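Clearing a Shared Table After a Group Lunch

Posted in: Workplace Guides > Kitchens and Common Areas
January 21, 2021
By Gerasimos Galanis

Staff who eat together at a worktable are expected to return it to use before the next booking. The procedure below was adopted at the Nesa building in October and applies to every room without a sink. It takes two people less than 20 minutes and requires only a trash bag, a recycling bag, a damp cloth and a tray for carrying dishes.

1. Stop and sort before carrying

Do not begin by taking single items to the kitchen. Stand at the long side of the table and decide which of four groups each item belongs to: food to keep, food to discard, containers to wash, and packaging to recycle. Items that belong to the room, such as monitors and cables, are left where they are and are not used as a shelf for plates.

2. Deal with the food first

Food is handled before any packaging is moved. Bread, fruit and vegetables that are still in a container may be kept if the container can be closed. Match lids to containers at this stage, while both are still on the table. Food that has been set down directly on a desk mat is discarded unless it will be peeled or washed before use. 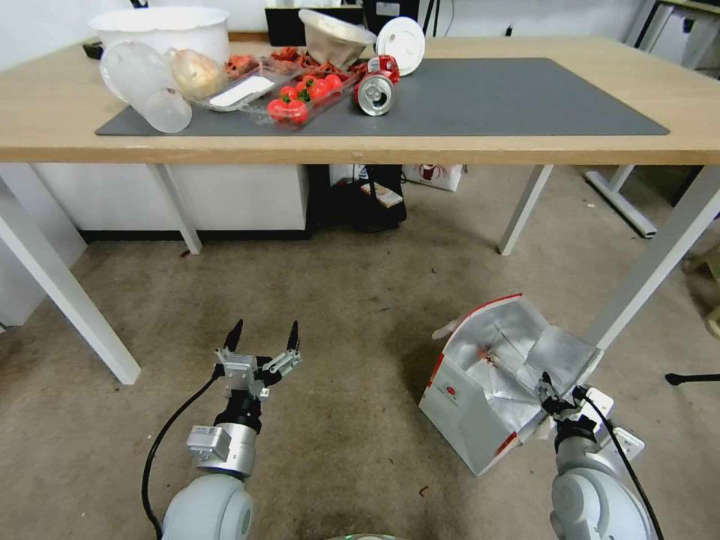
Dry goods require separate attention. Whole spices, nuts and dried herbs shed small fragments that work their way into keyboards and are difficult to remove from fabric. They should be gathered by hand into a bowl before anything near them is lifted. When dried chili peppers have been left in a scattered pile behind a clamshell of cherry tomatoes, as on this table, move the tomatoes out first by lifting the tray from underneath with both hands, and then collect the peppers from the front. Wash hands with soap immediately afterward and avoid touching the eyes.

3. Empty cans and cups

Treat every can and cup as though it still holds liquid, including those lying on their sides. Pick each one up with the opening uppermost and empty it at the kitchen sink. Cans go into the recycling bag. Clear plastic cups go there also, provided they carry a recycling mark – otherwise they are trash.

4. Separate mixed packaging

Cardboard with a foil lining is not accepted with ordinary paper. Pull the foil away if it comes off easily and recycle the outer box alone. If the two will not separate, the whole item goes in the trash. Check the floor on all sides of the table for boxes before tying the bags.

5. Leave personal bags alone

Bags stored under a table are not to be opened, emptied or moved to another room. If a bag is in the way, ask the people present. A bag that remains at the end of the day is reported to the front desk at extension 651.

6. Wipe the surface

Lift the mat and wipe the tabletop beneath it, working toward one short end. Wipe the mat separately and allow it to dry before laying it back. Crumbs on carpet are vacuumed – brushing them by hand presses them in.

Comments

Boonmee Srisuk: Could the guide say where the washed containers should go? In room 953 they end up on the windowsill.

Gerasimos Galanis: The open shelf beside the kitchen door, please. I will add a line.

Pellegrini: Step 5 should be printed and taped up in every room.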